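Statistics unit, week 4 handout: scatter plots and lines of best fit

Bring a ruler, a sharp pencil and your calculator on Wednesday. Finish the reading below before class.

## What a scatter plot is for

A scatter plot shows two measurements taken on the same thing. The explanatory variable goes on the horizontal axis and the response variable goes on the vertical axis. If you swap them, the pattern may look similar but the line of best fit will change.

Label both axes with units. Marks are lost every year for missing units – please check.
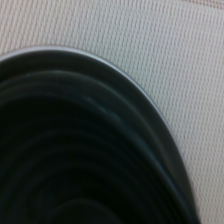
Correlation is written as *r* and always falls between –1 and 1. A value close to zero means there is little straight-line pattern, though there may still be a curved one. Circular objects give very strong correlations. Take a dark round bowl with a thin, lighter rim: measure across the rim and along it, repeat with rounds of other sizes, and the points will sit almost on a straight line through the origin. The slope should come out near pi. Most real data is messier than this.

## Drawing the line by eye

1. Plot every point before you draw anything.
2. Find the mean of each variable and mark that point with a cross.
3. Lay the ruler through the cross and tilt it until the points are balanced on either side.
4. Pick 2 points on the line, well apart, and use them for the gradient.

Don't use data points for step 4 unless they fall on the line.

## Class data set

The set is called Skelley. It has 11 rows, giving minutes of study and a test mark out of 80. One student wrote 700 minutes. Work out the gradient with that row and then without it, and write a sentence on the difference.

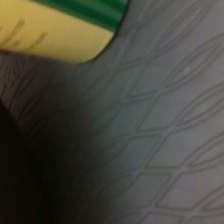
*Yellow and green, close up.*

## Predicting

Reading a value inside the range of the data is interpolation. Going past either end is extrapolation, and you should say so in your answer. A strong correlation doesn't show that one variable causes the other.

Homework: Akpan set, odd-numbered questions. The Manix set is optional – it's harder and uses residuals.

P. Neagu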